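# About Konutstead Stories

Konutstead Stories is a small literary magazine and reading room in Drurbridge. We publish short fiction, personal essays and the occasional long poem, with a preference for writing about neighbors, lodgers, landlords, shopkeepers and the other people one ends up living beside. Most of our contributors have not published before.

We started as a reading group in the back of a shoe repair shop on Buthelezi Street. Members brought two pages each and read them aloud. After the second winter there was a box of typed pages that people kept asking to borrow, so we photocopied the best of them and stapled them together. That was the first issue. It had no page numbers and the title was misspelled on the back cover.

The magazine now comes out twice a year, in April and October. Each issue runs to 135 pages, and we print it locally. Subscribers get it by mail, and single copies are for sale at our room and at the station bookstall.
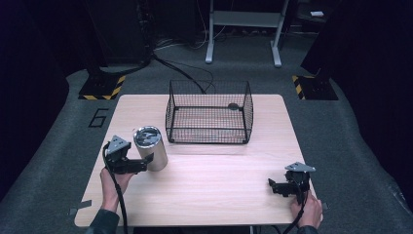

## What we publish

Stories can be up to 5,000 words, though the ones we accept are usually much shorter. We like plain telling. A story about a retired soldier who rents the upstairs room and never unpacks is closer to our taste than a story with a war in it. We have run pieces set in boarding houses, ferry terminals, a dental office, a goat farm and the waiting area of a driving school.

Essays should be about something the writer saw or lived through. We change names when a writer asks us to, and we will talk that over before anything goes to print.

We also take translations. Please send the original along with the English and tell us who holds the rights. We don't publish reviews, plays or chapters from novels in progress.

## How we read

Every submission is read by two people. If they disagree, a third reads it without seeing their notes. We get almost 50 manuscripts a month during the reading periods, and a reply takes up to ten weeks. If you haven't heard from us by then, write and ask. Mail does go missing, and one spring we lost a whole folder between the old room and the new one.

Accepted pieces are edited with the writer, by letter or by phone. We mark up a copy, the writer marks it up again, and we stop when both sides are satisfied. Payment is 40 dollars for a story or essay and two copies of the issue.

## The Jistormont list

Jistormont is our book imprint. It brings out one short book a year, normally a collection by someone who has appeared in the magazine several times. The books are paperbacks, small enough for a coat pocket. We do not accept unsolicited book manuscripts. The first two titles are out of print, and we buy back clean copies when people offer them. 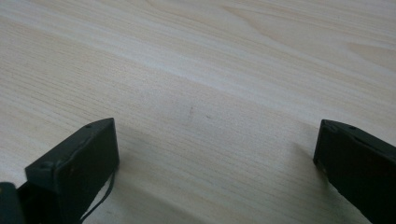 ## The reading room

Our room is on the second floor above the Drurbridge post office, and the entrance is on the side street. It holds a full set of back issues, a shelf of magazines we exchange with other editors, and a few hundred books left to us over the years. Anyone may read there without joining. Books stay in the room, except for the duplicates on the bottom shelf by the door, which can be borrowed for a month.

The original reading group still meets, on the same terms as before: two pages, read aloud, and no apologies beforehand. Newcomers can listen for an evening or two before bringing anything.

There is no elevator. If the stairs are a problem, write to us and we will send back issues by mail or arrange to meet at the public library.

## Getting in touch

Letters and manuscripts go to Konutstead Stories, above the Post Office, Drurbridge. Reading periods are January through March and July through September. Work sent outside those months is returned unread, with a note saying when to try again.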